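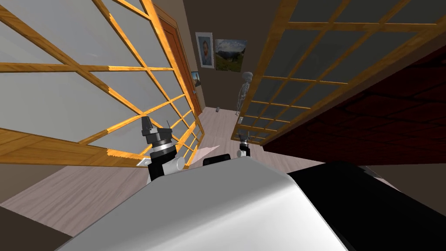

Clisuswood Allotments: Questions We Get A Lot

How do I get a plot?
Put your name on the list. Form is at the Delness branch library, front desk, or just email us. Wait is long right now, sorry.

How big are they?
Full plots are 400 square feet. Half plots too, but those go fast.

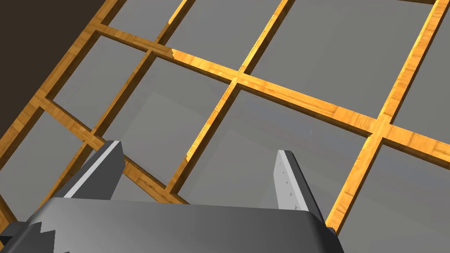
Angelica Cruzado

What does it cost?
Depends on size. Current rates are on the sign-up form. Water included, compost not. Pay in December for the year ahead. Miss it and you get one reminder, then the plot goes to the next person.

When is the water on?
April to October. Off once we get a hard frost. Hoses have to be coiled up when your done, people trip.

Can I put up a shed?
Small ones, yes. Max 4 feet on any side, no concrete base. Ask before you build. Trellises and raised beds, no need to ask, just keep them under 3 feet next to a neighbor's sunny side.

Can I bring my dog?
On a leash. Not in other people's beds.

Weeds. How bad is too bad?
If it's going to seed, too bad. We walk the site once a month and leave a note. Three notes and we have to talk.

Who has the gate code?
Every plot holder. Changes each spring. Don't text it to friends please! 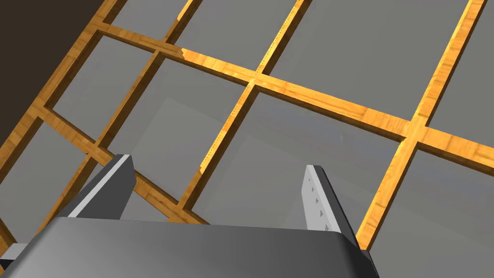
Parking and Getting Here

Where do I park?
Gravel lot off Bainbridge Road. Not on the grass, not in front of the gate, the compost truck needs to get in.

Is there a bus?
Yes, the Unell stop, then a short walk uphill. Last one back is 7:40 pm in summer, earlier in winter so check teh timetable.

Can I drive up to my plot?
Only to drop off heavy stuff. Then back to the lot. Wheelbarrows are by the gate, bring them back.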